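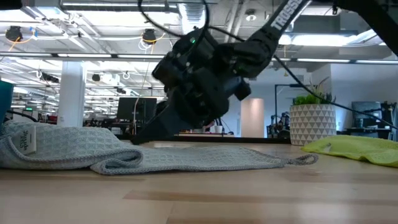 Gray waffle, hanging loop and all, with the chartreuse cloth keeping the plant company.

The Great Towel Reckoning
By Violeta Toledo
12/7/25
14 comments

I own too many dish towels. I know this because one night in October the drawer next to my stove refused to open, and I stood there with wet hands, yanking at it like a person trying to start a lawn mower. When it finally gave, a gray waffle towel was wedged up over the back of the drawer and two more had fallen behind it into the cabinet with the baking sheets. One of those I hadn't seen since we moved to Ojeda.

So I did what I always do when something in my house annoys me, which is make it the subject of a column and spend a whole month on it. I talked to people who fold for a living. I bought towels I didn't need (I see the problem there, thank you). I washed everything I had, some of it over and over, and I came out with Opinions.

Let's start with the waffle weave, my favorite and the reason that drawer jammed. I love a waffle towel. All those little squares drink up water, and they dry fast on a hook, and they look good even when you've just dropped them on the counter in a heap. But they're thick when you fold them! A waffle towel folded in quarters is a small sandwich. Stack a few of those and you've used up a drawer. The woman who runs the linen counter at Pusa, a shop a short walk from my house, told me to quit stacking and start rolling, loop end out, so I could grab one by the loop. I rolled my eyes a little. Then I went home and rolled my towels, and the drawer closed.

A word on loops, while we're here. Buy the ones with loops. My mother sewed hers on by hand out of bias tape and I thought it was the fussiest thing in the world, and now I have a row of hooks by the back door and I would sew them on myself if I had to. The label I can live without. Mine always ends up sticking straight up like a tiny flag, and I've started snipping them off with nail scissors (do it slowly, I put a hole in a good one).

Microfiber is a different animal. I keep those for the counters and the bathroom mirror, and I buy them as loud as I can find them, lime or yellow, so that no guest of mine will ever pick one up and dry a wine glass with it. They cling to each other. They cling to rough hands in winter, too, which I can't stand. And they won't hold a crease the way cotton does, so you have to be firm with them.
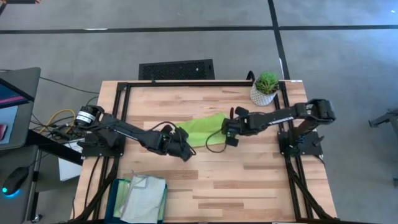
The thing that changed folding for me was pulling the cloth tight first. I used to fold in the air, chin holding one end, the way you'd do a bath sheet. With something small and slippery that gives you a lopsided little bundle every time. Lay it on a table instead, take hold of both ends, and give it a good pull sideways so the edges come straight. Then bring the long side over, smooth it with the flat of your hand, and fold the short ends in. It takes a few seconds more per cloth and I find it weirdly soothing. I do it with the radio on.

You need a real surface for it. I'd been folding on the bed, and a bed is terrible, everything sinks. Wood is best, to my mind. My own table is an old butcher-block thing with strips in every shade from cream to coffee, and cloth slides on it just enough. I wipe it down first, of course, and I push whatever's living on it off to the back, usually mail and a pot of something green that I forget to water.

Then there's sorting, and here I went a bit overboard. My first system had categories. I had a basket from Wandus with dividers, and the dividers had labels, and my husband looked at it and asked if there'd be a test. It lasted 2 weeks. What works in a house where people are actually cooking is color. Gray is for dishes. Yellow is for spills and the floor. Lime is for counters, and the soft green ones are for hands. I never had to explain it to my kids, they picked it up from seeing what hung where. 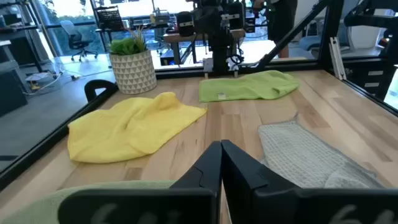 If you're starting from a mess like mine, get every cloth you own out at once and spread them around so you can look at each one. Don't fold as you go. I tried that and ended up with very neat stacks of towels I didn't even like. Pick each one up, hold it to the light, feel the middle where it wears thin. Anything scorched or see-through goes in the rag bag. The animal shelter over on Clostus took a big sack of mine and was thrilled to have them.

As for washing, hot for the cottons, warm for the microfiber, and please keep those two apart or you'll be picking gray lint off the lime ones until spring. Skip the fabric softener. It makes a towel feel lovely and then it just pushes the water around your plate.

My drawer has been opening fine since before Thanksgiving. I did buy one more waffle towel last week, a blue one, and I haven't decided what blue is for.

40 shares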